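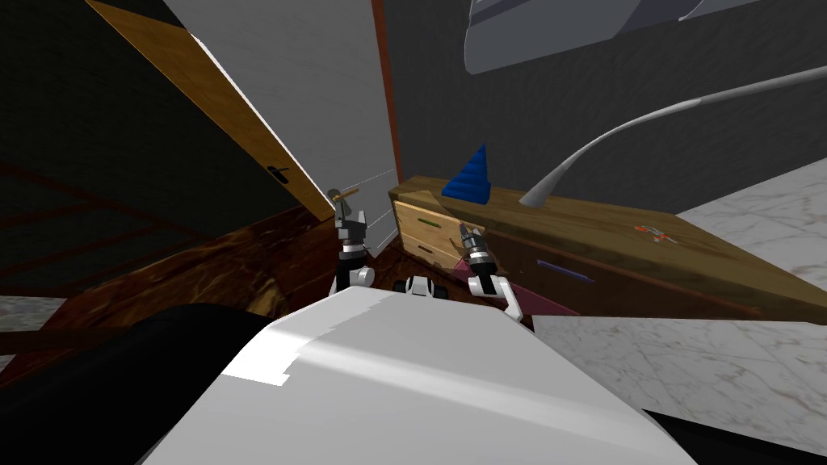
2025-07-12

Slept until gone nine, which I haven't done since I was elected, and woke up with my voice still croaky from Thursday. I promised myself I'd write the whole business down while I could still remember who said what, so I've got the tea and the back bedroom to myself and I'm going to try.

The library motion went through. I'll put that first in case I read this in ten years and have forgotten (I won't have forgotten). Tamwood branch stays open for another year at least, with the Saturday hours put back, and we won it by 2 votes. Two! I had been telling everyone on the doorsteps that we'd either win comfortably or lose badly, so that shows what I know.

The petition came in at 1066 names, and yes, every single person made the Hastings joke, including the Mayor, who made it twice. Maricica Mocanu presented it. She'd never spoken in the chamber before and she'd written it all out on the backs of old gas bills, and she had the full five minutes and used nearly all of it. She talked about bringing her two boys in when they first came to Ernness and had no heating in the flat, and how the woman on the desk used to put the picture books aside for them. I looked across at the other benches while she was speaking and even Ronaldo Teixeira had put his phone away.

Ronaldo's amendment was the thing I'd been dreading. He wanted the whole question sent back to officers for a review reporting in December, and it sounded so reasonable when he said it, he has that lovely slow way of talking, that I could feel people near me starting to nod. Of course by December the lease would have lapsed and there'd be nothing left to review. Alcides got up and said exactly that, in a good deal fewer words than I'd have used, and read out the clause from the lease. I do think that did it. The amendment fell, and then there was a muddle about whether we could go straight to the main vote or had to hear the remaining speakers, and the monitoring officer had to go and find the right page, and we all sat there for ages whispering like children in assembly.

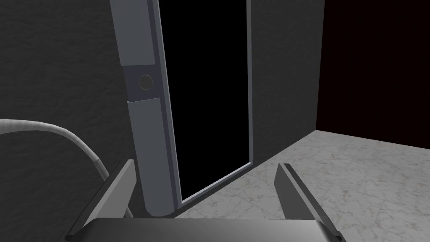
When my turn came I was far too long, as usual. I had the figures in front of me, 724 regular borrowers last year against 644 the year before, and I'd meant to say them once and sit down. Instead I wandered off into my nan and the mobile library van and had to be told about the clock. Marcelino said afterwards that the van was the best bit, but then Marcelino is a kind man and has been my ward colleague long enough to know when I need a bit of buttering up.

What I do want to remember is the corridor afterwards. Jeferson Moura from the Friends group was trying to thank everybody and shake everybody's hand and hold his coat all at once, and he shook Ronaldo's too, and Ronaldo took it very decently and said he hoped he'd be proved wrong about the money. I've been cross with Ronaldo for most of this year over the Falcão Road parking and I found I wasn't, particularly, on Thursday night. We stood and talked about his daughter's exams for a good while.

Now for the less cheerful part. A year isn't very long. The roof report still hasn't been seen by anyone outside the property team, and the people at Amitz who own the building have been polite on the telephone and have put nothing at all in writing. I've asked for a meeting. I asked in spring as well, so I'm not holding my breath, but this time there's a council resolution behind me and perhaps that will make a difference to how quickly they answer an email.

Surgery this morning was at the church hall, a bit later than advertised thanks to my lie-in (must apologise to the vicar). Bins, bins, the overgrown footpath behind the allotments, and a gentleman who wanted to know why the council tax bill comes in such a thick envelope. I told him I'd find out and I will, I've written it on my hand. Then a very nice lady who had walked all the way down just to say well done about the library, and brought me a jar of gooseberry jam, which I shall have to look up the rules about.

Casework this afternoon, then I said I'd ring Mum. The footpath email first, while the hand is still legible, and then the Amitz letter, which I want Alcides to read over before it goes.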